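Austra Sepp has opinions about trays. I found this out maybe a minute after sitting down at Mimier, where she looks after the long sorting table, and before I'd even gotten my notebook open.

"People buy drawers," she told me. "Then they close the drawer and that's the end of it. I want to see my stuff!"

Her stuff, at the moment, is small parts. They come by the bagful, all alike, and they get laid out on a purple mat before going into a light wooden tray with compartments.
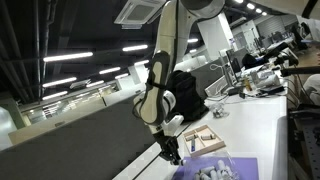
The long table at Mimier, with the bag of parts on the mat and the wooden tray next to it.

I asked about the mat (I liked the color) and she laughed. "Jiahui picked it. I wanted gray. But try finding a little gray part on a gray mat at four in the afternoon!" Jiahui Gu, at the next desk, yelled over that she'd like this in writing. So there you go, Jiahui.

The trays are plain wood with no finish, and Austra is stubborn about keeping them like that. She had some varnished once, back in July, and hated the shine. She's also against labels on the compartments. "You label it, and then you're stuck with it. One week it's parts, the next week it's pens and little tubes. Who cares? It's a tray."

She wasn't kidding about the pens, either.
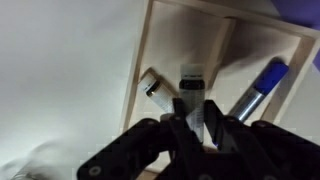

Small containers and a blue-capped marker share one of the wooden trays.

Doesn't it drive her nuts, having a marker in with everything else? "No, I need the marker," she said, and looked at me like I'd asked why there was a door. What does drive her nuts is a tray filled to the top. She likes to leave some bare wood showing so her fingers can get in there, and she'll start a second tray before she crowds the first one.

At home it's a different story. Her kitchen has one drawer she won't discuss, though she did admit to 11 rolls of tape. "My husband thinks I'm organized because of work," she said. "He's seen the drawer. I don't know what he's thinking."

Then she went off to find me a spare tray to take home. It's on my desk now, and I've already got too many paper clips in it.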